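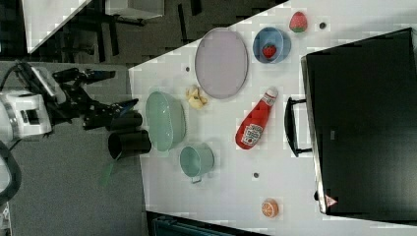

Arm at the left edge of the test table, with the toy kitchen set laid out.

Review: Honance Tabletop Practice Kit, second edition

By Gopinath Marar
Last updated: Aug 17, 2026

The Honance kit is a written standard for tabletop manipulation work, sold with the printed cards needed to apply it. The buyer gets a 50-page rulebook, a set of layout cards, a log template, and a short checklist for the person running the session. No hardware or props are included. I have used the second edition since March with one arm, one table, and two operators.

What it covers

The rulebook has separate chapters on table setup, object sets, operator conduct, fault handling, and record keeping. Each rule carries a number and is marked either "required" or "advised." The division is sensible in most places. Clearing the arm's path before power-up is required. Matching the color of the tabletop to a reference chip is advised, and we skipped it.

Object sets

Rule 2.4 asks for a mix of rigid and irregular shapes in every layout. A toy kitchen set meets this cheaply. Our usual table has a colander, a small pot, a bowl, a large oval plate, a ketchup bottle, and play food: a peeled banana, two strawberries, half an orange. One strawberry goes in the bowl and the other stands free, which satisfies the rule that at least one object type must appear both contained and uncontained.

The kit is strict about orientation. Bottles and cups may lie on their sides, but the layout card must say so and must give the direction of the open end or cap. I thought this was excessive until I compared logs from two operators who had each put down "bottle, center right" and meant different things by it.

Edges and floor

The chapter on table edges is the best part of the document. It defines an edge zone 50 mm wide and requires any object inside that zone to be logged before the arm moves. Anything that falls stays on the floor until the arm is stopped. The first edition had no edge rule at all, and the Lazaridis guide, which many shops still use, gives it one sentence.

The chapter is less useful on cables. It says that cable slack must not reach the work surface "in any reachable pose," and offers no method for checking this. We jog the arm slowly to the limits of its working range and watch the loop. That procedure should be in the book.

Large fixtures

Appliances and other heavy items are treated as fixtures. Their position is measured once and entered on the card, and warning labels must be left in place and uncovered. The rule on handles is good: a fixture with a door is logged by handle side as well as by position. There is no guidance on glossy panels, which can confuse a depth sensor. Zullholm covers this properly in its own lab notes, and Honance would do well to add a page.

Record keeping

The log template is too long. It has a field for humidity, which we have never filled in. It does import into Natix without changes, and the rule numbers survive the import, so faults can be sorted by the rule they fall under. We have 3,569 entries in ours. Search remains fast at that size.

The required audit after every 500 runs is easy to schedule and takes most of a morning. Ours found a layout card that had been copied with left and right reversed.

Verdict

Recommended for small groups with one or two arms and more than one operator. A single operator working alone will get most of the benefit from the edge chapter and the checklist. Owners of the first edition should upgrade for the edge rule — the remaining changes are minor. Binding is poor and pages came loose from my copy within weeks, so print the checklist separately and keep it at the table.

We use cookies to remember your reading preferences. Accept | Manage settings

Contact | Copyright 2026 Gopinath Marar | Back to top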